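How to Bring Kitchen Staff Into a Simulator Rehearsal

When a two-armed robot is going to work in a staff kitchen, the people who run that kitchen should see its tasks in simulation first. At Greltia we do this before any hardware arrives. It takes one shift lead, one operator and a free screen.

1. Write down the jobs as the staff do them now. Vandana Solanki, our shift lead, listed clearing the counters, moving dishes and putting the bread away. Use their words for each job.

2. Mark who keeps what. Knives stayed with people on our list. Anything the robot takes over needs a named person who checks it.

3. Load the kitchen model and run each job 3 times. Let the shift lead choose the order.

4. Look at every run from 2 views, one over the robot's body and one at the gripper. Staff tend to ask about reach in the first and about clearance in the second.

5. Stop when someone objects and write the objection down. Gaurav Kashyap keeps ours in the same file as the job list.

6. Rewrite the rota last. Two of our morning clearing slots became checking slots, and the people in them needed training time and a new line in their job descriptions. Agree on this before the start date.

If a job fails in simulation, leave it with the staff and try again after the next software update.
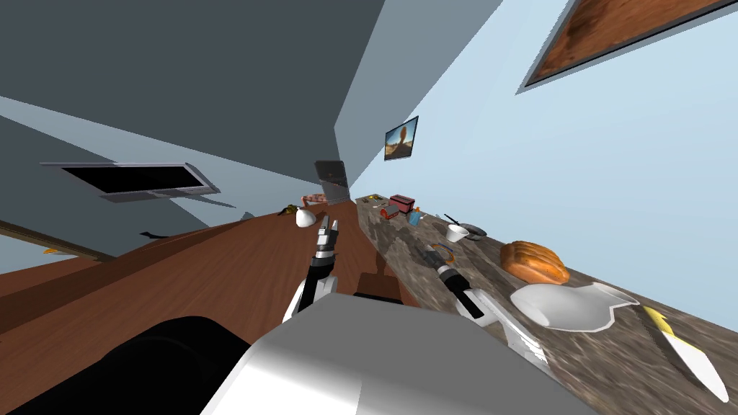
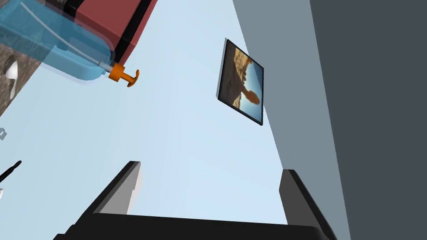 Simulated kitchen: both arms over the counters (first), and the open gripper from below (second).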